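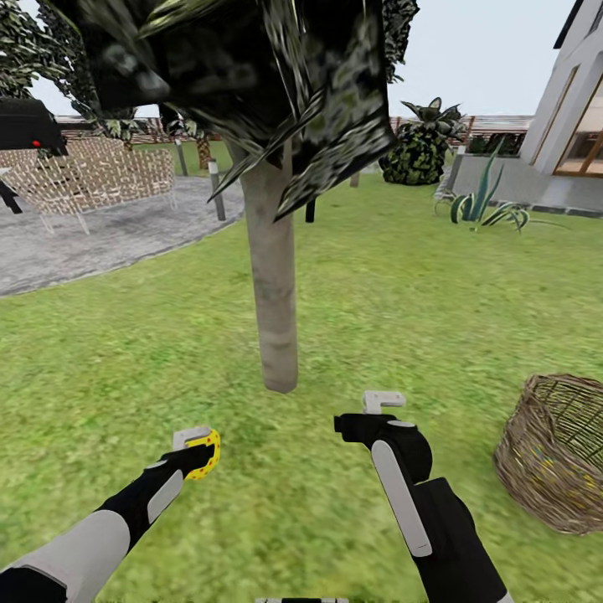 I'd been trying to get myself invited to Trevaskis since before Christmas, so when the open day came up on April 21, 2021 I booked the morning off and was there far too early, eating a cheese roll in the car with the windows steamed up. The lab is on the first floor of what used to be a carpet showroom and you can still see the old price boards on the stairs (somebody has a sense of humour, I hope).

There were 3 rooms to see. The first was all hardware and I won't say much about it, mostly because a very tall man stood in front of me for the whole talk. Coffee next, and then the bit I'd come for: the simulation room, where Kai Ostermann and his group are working on a method they call Drorkura.

I'll try to get this right. They teach a two-armed robot household jobs without going near a real house. Everything happens in a simulated home, and the one we watched was set in a garden, with a lawn, a patio, a wicker bench I'd quite like to own, and a basket on the grass. Somebody steers the simulated arms by hand to show how a job is done, and the software learns to copy it. So far, so familiar. The Drorkura part is what comes afterwards. Instead of giving the learner every second of every demonstration, they go back and score each moment by how much the robot's own cameras could see of what mattered, and then they train harder on the useful moments and go easy on the rest.

Why bother? Well, the arms get in the way! I'd never thought about it. Kai flicked over to one of the closer views and the lawn had nearly vanished behind a great slab of arm. 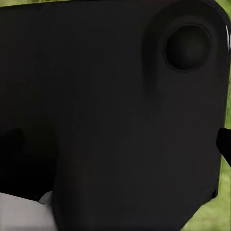
One of the close views: mostly arm, with a bit of grass down the right-hand side.

He said people used to throw moments like that away, or just leave them in and hope for the best. His group found that both were a mistake. Chuck them out and the robot never learns to carry on when it's half blind, but leave them at full strength and it starts picking up silly habits from a view that tells it next to nothing. So they get a low score but stay in. A lady from Bumel asked how low, and got a long answer involving a graph that I copied down badly and now can't read.

The result they were proudest of came from 200 demonstrations. With the scoring switched on, the learner did as well as the plain version had done with 1000, at least on the garden jobs. Indoors the gap was smaller and Kai was quite open about that — he thinks the rooms they've built are too tidy. They haven't tried any of it on a real robot yet, and when I asked when they would, he laughed and said to ask him after the summer.

We were allowed a go at steering, 2 minutes each. I was hopeless. You get the hang of one arm and then forget you've got another, and I spent most of my turn waving at a tree. The chap from Grodard after me was much better and knew it.

Lunch was sandwiches and a surprisingly good lemon cake. I missed the last talk because of my train — no, my parking, the train was last year — but they've promised to send the slides round, and if they do I'll add the proper graph to this page.

If you're thinking of going next April, book early and use the side entrance. The front one is locked and the bell doesn't work.

Contact | Copyright 2021, all rights reserved | Back to top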